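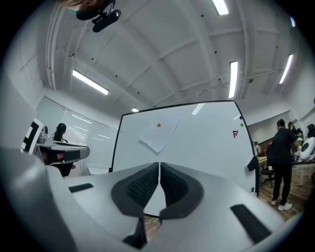 We use cookies to remember your settings. Accept | Manage

Whiteboard upkeep for the workshop

10 February 2018 | By Remedios Sebastian

Dry marker residue hardens with age. Wipe the board at the end of each shift with a clean microfiber cloth, top to bottom. For ghosting, apply isopropyl alcohol, leave it for 12 seconds, then wipe and follow with plain water. Avoid scouring pads — they scratch the coating, and ink settles in the scratches.

Paper notices hang straight with two magnets, one at each upper corner. A single small magnet lets the sheet pivot, and the lower corners tend to curl. Park spare magnets along one side, clear of the writing area.

Keep cloths and bags off the frame. The weight works the wall fixings loose, and grit in the fabric marks the surface. Fit a separate hook.

If a ceiling light reflects in the board, tilt the top edge forward two degrees with spacers behind the upper brackets. Recheck the screws every October.

Recent
Gevo shelf brackets: load notes
Relabeling 205 parts bins
Kaduvico clamp pads, cleaning and storage
Floor care under workbenches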